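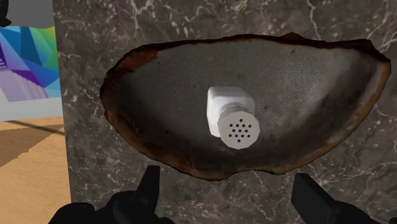
El salero o pimentero, tumbado en su plato.

La estación de Bretach medía la salinidad del pozo cada 30 minutos y la remitía a Mimham por línea fija. El lunes, la lectura de las cinco dio 1362 miligramos por litro. La anterior había dado 9. El operador de turno anotó ambas cifras, purgó la sonda y repitió la toma. Salió 1362.

El protocolo Cuvotmont preveía tres causas: deriva del electrodo, entrada de agua marina y error de transcripción. El mar quedaba a dos días de camino. El electrodo se había calibrado en julio. El operador rellenó el formulario y dejó en blanco la casilla de la causa.

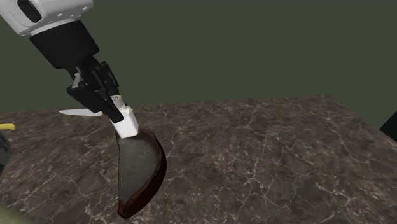
En Mimham el aviso se archivó como incidencia menor y se pidió una muestra física. El operador llenó un frasco, lo selló y subió a la cocina a esperar el correo. Tenía presente la encimera de mármol, la espátula de mango blanco, el ruido de la bomba bajo el suelo. Probó una gota con la yema del dedo. Sabía a sal y, más atrás, a hierro.

A las seis la línea transmitió otra lectura, esta vez con remite de Cheetham, estación cerrada hacía 5 inviernos. El valor era 9. El operador comprobó la hora, abrió un formulario nuevo y escribió el nombre de la estación con letra de imprenta.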